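Keeping the Pantry Open: A Conversation with Tala Hijazi

The Binley Community Pantry serves 218 households in the eastern part of the county. It operates from a former school annex on Vuorinen Road and is supported by the Timmont Foundation, which has funded its rent and utilities for the past four years. Tala Hijazi has directed the pantry since the Foundation's first grant. She met with us at nine in the morning, before the doors opened, to discuss food donation, storage and the changing needs of the families the pantry serves.

Ms. Hijazi came to Binley from a career in hospital food service. She describes the move as a practical one. "I knew how to order, how to store and how to read a date label," she said. "I did not know how to ask people for things. That took me a full year to learn."

In its first months, the pantry handed each household a prepared bag. The contents were the same for everyone, and staff began to find unopened items left on the wall outside. Ms. Hijazi ended the practice and introduced a choice system, under which visitors receive points according to household size and select their own groceries.

"A family of five and a man living alone were getting the same can of pumpkin," she said. "Once people could choose, we stopped losing food, and I learned what our neighbors eat. I had been guessing at that."

Cooking oil, rice, eggs and onions are the first items to go each morning. Condiments and spices, which the pantry once accepted only when they happened to arrive, are now on its standing request list. Ms. Hijazi regards them as essential to the work.

"We were giving out tuna and bread with nothing to put them together," she said. "If you have just moved into an empty apartment, you do not have mayonnaise, or mustard, or salt. Buying all of those at once is a real expense. A donor who brings in 40 jars of seasoning has done as much for us as one who brings in a pallet of beans."

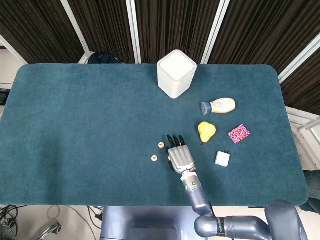 Mayonnaise is among the most requested condiments.

The request list has also changed how donors give. Local employers, among them the Gasora bakery, now hold drives built on a single category of goods, agreed in advance with the pantry. Ms. Hijazi sends each one a short letter with quantities and a delivery window. Glass containers are accepted, opened packages are not, and homemade goods are declined with thanks.

Date labels remain the subject she is asked to explain most often. The pantry sorts incoming goods against its own written guide, and she reviews that guide with new staff every October. "Most of what people bring me with an apology is perfectly good food," she said. "The date is often the maker's view of when it tastes best. Baby formula is different, and we are strict about it. For a box of crackers I would like people to relax a little."

Storage is a continuing concern. The annex has one walk-in cooler, installed by Svetozár Paulík, who manages the building and maintains its equipment. Mr. Paulík joined part of the conversation. The cooler is held at 39 degrees, he said, and is checked at opening, at noon and at closing.

"The compressor is fine. The door is the trouble," Mr. Paulík said. "It opens 70 times on a busy day. I put up a strip curtain and everybody complained about it for a week, and now they walk right through it."

The pantry has applied to the Foundation for a second cooler, which would allow it to accept fresh milk and cut vegetables from area grocers. A decision is pending. The application also requests funds for evening hours, a change that working parents have raised repeatedly in the pantry's visitor surveys.

Asked what she would say to towns considering a pantry of their own, Ms. Hijazi spoke first about hours and then about chairs. "Put out somewhere to sit," she said. "We had a line on its feet for two years before I bought chairs — good ones, with backs. People stay now. They trade recipes and they tell us what they need."

The Binley Community Pantry welcomes inquiries from prospective donors. The current request list is posted at the Vuorinen Road entrance and is available from the pantry office on request.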